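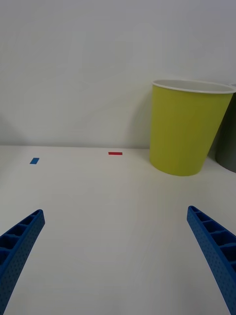 Larnetti Grasp Planner

Larnetti is a grasp planning module for wrist-mounted cameras and two-finger grippers. It takes a color image and a task line such as "red piece, then blue piece" and returns a ranked list of grasp poses in the tool frame. It does not drive the arm. Poses go to your own motion controller over a local socket.

What it handles
Small flat parts on a plain table, paper cups standing upright, and cups that partly hide one another. An object that is only partly in view is kept in the object list but is not offered as a grasp target until a later image shows more of it.

Gripper model
Finger geometry is loaded from a mesh file. Ribbed and open-cell fingers are supported. Pixels belonging to the fingers are masked before segmentation, so a blue finger is not merged with a blue part. Re-run the mask setup after changing fingers.

Specifications
Candidates per request: 1000 maximum
Poses returned: 4 by default, 24 maximum
Input: color; depth optional
Interface: local socket, Python client
License: per workstation

Known limits
Thin parts lying flat need an accurate table height. Set it with the Rirstead calibration tool, supplied with the module. Clear objects are not supported.

Release 11, 25 February 2023
Fixes a fault in the December release that dropped the last pose from the list.

Sold and supported by Londley.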